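# Em defesa da toalha de plástico (e da mesa que serve para tudo)

Há pessoas que arrumam a casa por divisões, outras que arrumam por gavetas, e há quem, como eu, arrume tudo em cima da mesa da cozinha. Despejo primeiro, penso depois. Sai tudo do armário debaixo do lava-loiça, sai a caixa dos pensos, saem os sacos, e só quando está tudo à vista é que começo a decidir o que volta para dentro. A minha cunhada acha isto uma barbaridade. Diz que misturar detergentes com pensos rápidos na mesa onde se janta é coisa de gente sem educação, e eu respondo-lhe sempre a mesma coisa: é para isso que existe a toalha de plástico!

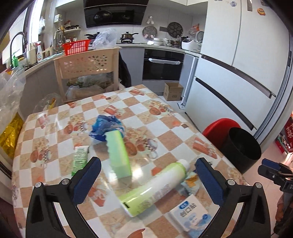
*Mesa da cozinha em dia de arrumação: spray, frascos e a caixa de pensos.*

Eu sei que a toalha de plástico tem má fama. Quando montei a primeira casa, toda a gente me dizia que aquilo era de avó, que ficava mal, que comprasse uma de linho. E comprei – na Pomer, num outubro em que me senti rica –, uma toalha cor de areia que usei pouquíssimas vezes e que passou o resto da vida dobrada, com um medo terrível do vinho tinto. A de plástico, aos quadrados e cheia de bonecos (cenouras, cebolas, chávenas, uns corações, até estrelas-do-mar, que ninguém me convence que combinem com cenouras), essa está na mesa todos os dias. Limpa-se com um pano. Brilha de mais, concordo, e com a luz da janela fica cheia de reflexos, mas prefiro mil vezes um reflexo a uma nódoa.

E o que defendo vai um bocadinho além da toalha. Defendo a mesa como sítio de trabalho. As revistas andam há anos a vender-nos a cozinha de bancada nua, sem uma frigideira no fogão, com tudo fechado atrás de portas sem puxador. Muito bonito, mas onde é que essa gente põe as coisas enquanto as arruma? No chão? Uma mesa grande no meio da cozinha deixa-nos ver o que temos, e ver o que temos é meio caminho para deixar de comprar repetido. Foi assim que percebi, na última grande limpeza, que eu andava a comprar esponjas como quem compra pão.

As esponjas merecem um parágrafo só para elas, tenham paciência. Sou defensora da esponja grossa, daquelas com altos e baixos que parecem uma caixa de ovos, e não me venham com paninhos milagrosos. A Dralulgate vendeu-me um por catálogo que prometia durar 500 lavagens e que à terceira semana cheirava a charco.

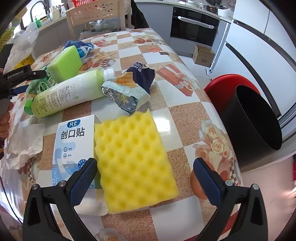

Também deixei de acreditar no produto único, aquele que serve para o forno, os vidros e os azulejos e que supostamente nos esvazia o armário. Experimentei o da Tremen, que era caríssimo, e acabei com o armário igual e mais uma garrafa lá dentro. Gosto de ter um frasco para a loiça, outro para o resto e pronto. O que não suporto é o frasco com dois dedos no fundo que fica anos à espera de uma ocasião. Esse vai para a mesa, deita-se de lado, e de lá só sai quando alguém decidir o que lhe fazer.

Quanto aos pensos rápidos, sou intransigente: o lugar deles é na cozinha. Toda a gente os guarda na casa de banho, no armário do espelho, ao lado do fio dental, e depois corta-se onde? A descascar batatas! Na semana em que os mudei para a prateleira dos chás, cortei-me num dedo e cheguei à caixa em três passos, sem pingar o corredor todo. Foi das melhores decisões domésticas que tomei na vida, e olhem que já mudei o frigorífico de parede.

Sobram os sacos de plástico, e aqui confesso que a minha teoria fraqueja. Guardo-os todos. Dobro alguns em triângulo, como a minha mãe fazia, e os outros ficam amarrotados uns dentro dos outros até formarem um bicho. Uma vez despejei o saco dos sacos e contei mais de 100, juro, e só deitei fora 11, os que já estavam rotos. Há sempre um que é jeitoso para os sapatos, outro que é grosso e dá para o lixo, outro azul e bonito que seria pena. Quando escrevi sobre isto da outra vez, as leitoras dividiram-se com uma ferocidade que eu não esperava. 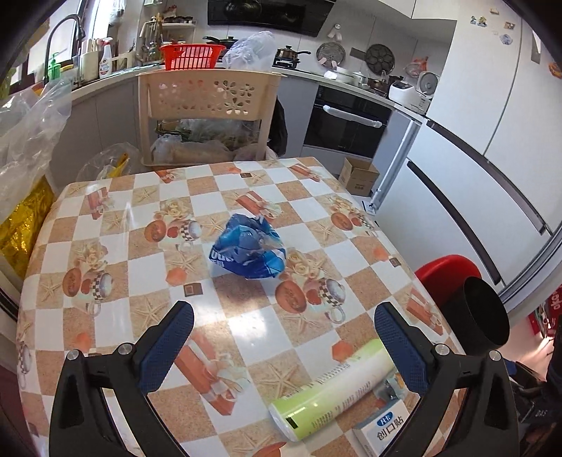 Fenna Leemans escreveu-me a dizer que guardar sacos é só adiar o lixo, que em casa dela há um gancho com meia dúzia e que, quando entra um novo, sai um velho. Acrescentou ainda que a toalha de plástico, com o tempo, estala nos cantos e acaba no mesmo contentor, por isso eu que não me armasse em poupada.

Tem razão nos cantos. A minha já começou a abrir num deles e ando a virá-la para o lado da parede para não se notar. Quanto ao gancho, tentei durante uns dias e falhei logo na primeira ida ao mercado, porque trouxe três sacos e não tive coragem de despedir nenhum. Fica prometido que volto a tentar, mas primeiro preciso de libertar a mesa, que são quase horas de jantar e ainda não decidi o que faço às esponjas.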